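How to Move a Mail Domain to DMARC Enforcement

A DMARC record set to p=none reports on forged mail but does not stop it. Many domains stay at this setting for years. The steps below take a domain from monitoring to p=reject without losing legitimate mail. They assume you can edit DNS and that SPF and DKIM are already published.

Before you start

List every system that sends mail using your domain in the From address. Include the main mail server, the billing system, the newsletter tool, the help desk and any scanner that emails documents. Ask each department. In our own move, the shop at Jultudport was sending order notices through a server that was missing from the list.

Step 1. Collect reports

Publish this TXT record at _dmarc.yourdomain:

v=DMARC1; p=none; rua=mailto:dmarc@yourdomain

Create the mailbox first. Reports arrive as compressed XML files, usually one per receiver per day. Leave the record in place long enough to cover a full billing cycle.

Step 2. Sort the sources

Group the reports by sending IP address. For each group, check two results: SPF alignment and DKIM alignment. A message passes DMARC if either one passes and the domain matches the From address. A plain SPF pass on the vendor's own domain does not count.

Step 3. Fix the failures

For each legitimate source that fails, turn on DKIM signing with your own domain in the vendor's settings. Use 2048-bit keys where the vendor supports them. Do not keep adding include entries to SPF, as the record is limited to 10 DNS lookups and a receiver may return an error beyond that.

Step 4. Move to quarantine

Change p=none to p=quarantine. Lower the TTL on the record beforehand so that you can go back quickly. Send a test from each system on the list to an outside mailbox and read the Authentication-Results header. It should show dmarc=pass.

A test message should resemble normal mail, with a subject, a few lines of text and one attached photo. A blank message may be filtered for other reasons.
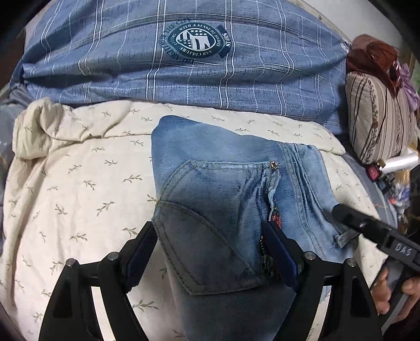 Jeans on a leaf-print duvet

Step 5. Move to reject

If no legitimate source has failed for 12 days, change the policy to p=reject. Keep the rua address. New tools get added, and the reports are where an unsigned one will show up first.

Mailing lists and forwarding

Forwarding often breaks SPF. DKIM survives if the message is not changed, but a list that adds a footer or edits the subject will break the signature – check these before step 5.

Page maintained by Birger Torvik. Last checked in June.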